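How to Run Every Phone Jack in Your House From One VoIP Adapter

Posted Jul 6, 2021 in Home Phone Projects

If you've switched to internet calling, you probably have one phone plugged into one little box next to the router, and a bunch of dead wall jacks everywhere else. Those jacks can come back to life! I did our place back in April, and I still get a kick out of picking up the old kitchen wall phone and hearing a dial tone that's coming over the internet.

It's an afternoon job, and most of that is walking around the house looking at jacks. I use a Nosik single-line adapter with service from Skundness, but any adapter with a regular phone port works the same way.

What you need

A working VoIP adapter, already set up and making calls
One corded phone that doesn't need its own power
A regular phone cord, long enough to reach from the adapter to a wall jack
A screwdriver
Electrical tape and a marker
A cheap phone line tester (nice to have, and I love mine)

I spent $70 on the adapter and already had the rest in a drawer. If you're buying a cord, get a decent one. My first one had a loose clip and I lost a good half hour blaming the adapter for it.

Before you start

Make sure nothing else is using the house phone wiring. If your internet is DSL, it's arriving on those same wires, and you can't just cut the wiring off from the street without losing it. You'd need to split the DSL off first, and that's a different project. The same goes for a monitored alarm that dials out over the phone line. Call the alarm company and ask what they support before you touch anything.

Also check that emergency calling is set up with your provider and has your correct street address. Skundness has it on the account page under the phone number. Do this now, while you're thinking of it.

Step 1: Disconnect the house from the phone company

Please don't skip this one. The old phone company line can still carry voltage even if you canceled service years ago, and that can fry your adapter. It only takes a minute.

Find the gray box on the outside of the house where the phone line comes in. Most have a customer side you can open with a screwdriver. Inside there's usually a short cord with a modular plug going into a test jack. Unplug it. That separates your indoor wiring from the street. Wrap the loose plug in tape and tuck it away so it can't find its way back into the jack.

Leave the phone company side closed. It belongs to them.

If your box is older and has screws with no plug, loosen the customer-side screws, pull the house wires free and tape each end on its own. Put a note inside the box saying the wiring is fed from indoors and should stay disconnected. A repair person may open it one day with the best of intentions.

Don't work on phone wiring during a thunderstorm. If you live in an apartment or condo, the wiring may be shared with other units, so talk to the building first.

Step 2: Check that the jacks are really dead

Take your corded phone to a wall jack, plug it in and listen. You want total silence. Try a few jacks in different parts of the house. If you hear a tone, a hum or a recording, go back to step 1, because something is still connected.

With a line tester it's even quicker: plug it in and look for no light at all.

Step 3: Unplug everything

Go around and unplug every phone, fax machine and answering machine from the wall. Don't forget the satellite box in the basement and that jack behind the bed. You'll add things back one at a time later, and it makes trouble so much easier to find.

Step 4: Connect the adapter

Run the phone cord from the adapter's phone port to the nearest wall jack. The port may be labeled PHONE, TEL or have a tiny picture of a handset. If your adapter also has a port labeled LINE, leave that one alone. It's meant for an incoming phone company line and won't send dial tone to your jacks.

Want to keep a phone right next to the adapter too? Use a simple two-way splitter at the wall jack, with the adapter in one side and the phone in the other.

Step 5: Bring the phones back

Plug the corded phone into the jack farthest from the adapter. Ours is up in the sewing room, a run of more than 70 feet by the time the wire goes down one wall and up another, and it came through perfectly clear. Listen for dial tone, call your cell, then have your cell call back and let it ring a few times.

All good? Add the next phone, and test again. Keep going until everything is plugged in.

How many phones can it ring?

Every phone draws a bit of power to ring its bell, and the amount is printed on the bottom as a REN number. Add them up and compare the total with the limit in your adapter's manual. Newer cordless phones use very little. Old phones with real metal bells use much more – and they sound wonderful, so of course I wanted two of them.

If you go over the limit, you'll get weak ringing or no ringing at all. The easy fix is a cordless set like our Margaritis, where the base plugs into one jack and the extra handsets only need a power outlet.

If something isn't working

No dial tone anywhere: plug the corded phone straight into the adapter. If it works there, the trouble is in the cord or the wall jack. If it doesn't, restart the adapter and check that it shows as registered.

Dial tone in some rooms only: open the cover of a dead jack and look for a wire that slipped off its screw. On older wiring, the first line is normally the red and green pair. On newer cable it's blue and white with blue.

Hum or static: unplug phones one by one until it clears up. An old jack in a damp spot can do it too. I found mine by searching the Barnari phone wiring board, where one thread on humming lines has 1,000 replies. Worth a browse!

Phones ring once and stop: look for a phone that's off the hook, or a fax machine set to answer right away.

Keeping it running in a power outage

Your adapter, router and modem all need power now, so put the three of them on a small battery backup. Label the adapter's cord with your marker while you're back there. Keep a charged cell phone handy as well, in case the internet itself goes down. 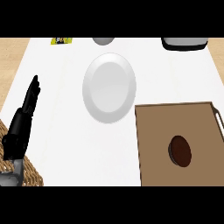

One more thing about that battery backup: plug the cordless base into it too if there's a free outlet. The corded phones get what they need from the adapter, but a cordless base goes quiet the moment the lights do. Ours lives on the same shelf as the Nosik, so it was an easy one to add.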